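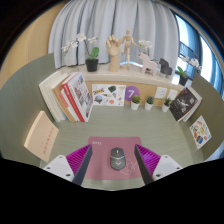 Lavent Shared Desks - Frequently Asked Questions

Quick answers for members and people thinking about joining. If its not on here, email the front desk. We read everything but mornings are faster.

GETTING STARTED

Do I need to be a member to work here?
No. Day passes are fine. Buy one online or at the desk. Members get the better deal if you come more than a couple times a week.

What does a pass get me?
Any open desk, wifi, coffee, tea, the kitchen, the phone booths when they're free. Not the meeting rooms, those are booked separately. Not storage either.

How many desks are there?
74 across the two floors. Upstairs is quiet. Downstairs is talking-allowed.

Can I look around first?
Yes please. Drop in between 10 and 4, no appointment. Someone will walk you through. Takes ten minutes, less if you don't ask about the elevator.

What is a flex membership vs a fixed one?
Flex = any open desk, first come. Fixed = same desk every day, your name on it, you can leave stuff overnight. Fixed has a waiting list most of the year. It moves in September and then hardly at all until spring.

How do I get on the waiting list?
Email us with "fixed desk" in the subject line. Say which floor. We don't take deposits for the list.

DESKS AND EQUIPMENT

What's on a desk when I get there?
Desk, chair, lamp, power strip. Anything else you bring or borrow.

Can I borrow a mouse or keyboard?
Yes, from the loan drawers by the printer. Sign the sheet, bring it back the same day. If a battery is dead put it in the red tub and take a fresh one. Please don't put the dead one back in the mouse and the mouse back in the drawer. This keeps happening.

My mouse pointer jumps around. Is it the desk?
Could be. Some surfaces confuse some mice. Put a pad under it, there's a stack with the loan gear. If it still jumps, wipe the sensor underneath with a dry cloth. Still jumping - swap it for another one and tell us which.

Do you have monitors?
Downstairs, yes, on the window side. Upstairs only at the fixed desks. We have HDMI and USB-C cables. We do not have an adapter for every laptop ever made, so if yours is odd bring your own.

Can I raise the desk?
The Janetti desks go up and down, button is on the right under the edge. Clear your cables first. The older ones don't move, don't force them.

My chair is sinking.
Flip it to face the wall and tell the front desk. We'll swap it out. Don't trade it with the one next to you.

Can I bring my own chair?
Fixed members yes, one chair, and we need to know where to put the old one. Flex members no, sorry.

WIFI AND PRINTING

Where's the wifi password?
On the card you get at check in. It changes monthly. If your laptop says connected but nothing loads, forget the network and join again. Fixes it nine times out of ten.

Is the wifi safe for client work?
Each member gets their own login so you're not sharing with the whole room. If your employer wants a VPN, use it, nothing here blocks one.

How do I print?
Email the file to the print address on your card, then type your code at the printer. PDFs work best. Spreadsheets come out however they feel like.

Is printing free?
Members get 525 pages a month, black and white. After that it's billed per page. Color is always extra. Pages don't roll over.

The printer ate my paper.
Tray 2 usually. Open the side door, pull toward you, slowly. If it rips leave it and get us. Please no scissors.

MEETING ROOMS AND PHONE BOOTHS

How do I book a room?
In the member portal. Stenden seats twelve and has the big screen. Kütt seats four and doesnt have a screen at all, just a whiteboard. Day pass people can book too but have to call.

How late can I cancel?
3 hours before is free. Later than that you pay for the first hour.

Someone is in my room.
Knock. Show them the booking. If that's awkward come get us and we'll do the knocking.

Are the phone booths bookable?
No. Thirty minutes max, then let someone else in. A jacket on the stool does not count as being in the booth.

Can I take calls at my desk?
Downstairs, short ones, with headphones. Upstairs no. Not even quiet ones.

FOOD, GUESTS, DOGS

Can I eat at my desk?
Snacks ok. Hot lunch in the kitchen. Fish in the microwave is your own business but we will hear about it.

Whose milk is in the fridge?
If it has a sticker it's ours and you can use it. If it has a name on it, it's that person's. The fridge gets emptied at the end of every week, boxes and all, so take your nice containers home.

Can I bring a guest?
Yes, up to an hour free if they're meeting with you. Longer than that they need a day pass. Sign them in either way - fire rules.

Dogs?
Downstairs only, on a leash, and you need to ask first. We cap it at 3 dogs at a time. Check the board by the door before you bring yours.

Kids?
Short visits fine. Not a full day, there's no space for it and the stairs are steep.

HOURS AND ACCESS

When are you open?
Front desk 8:30 to 5:30. Fixed members have key fobs and can come whenever. Flex members until 8 pm. Day passes end when the front desk closes.

I lost my fob.
Tell us right away so we can shut it off. Replacement has a fee. If the old one turns up later we can't refund it, its already been wiped.

Where do I park?
Side street, metered until 6. The lot behind the building belongs to the dentist and they do tow. Bike racks are by the back door, bring a lock.

Is there an elevator?
Yes. Slow. Hold the button until the door is all the way closed or it opens again.

Can I get mail here?
Fixed members can use our address. Packages are held for two weeks. Nothing that needs a fridge, nothing you can't lift on your own.

BILLING

When do you charge me?
First of the month. Receipt goes to the email on your account, check spam before you write us.

Can I pause?
Flex yes, one month at a time, let us know before the first. Fixed no, but you can drop down to flex and go back on teh list.

How do I cancel?
Email, thirty days notice. No form, no phone call. Return your fob and empty your locker by the last day. Lockers that are still full get boxed up and kept at the front desk for a month.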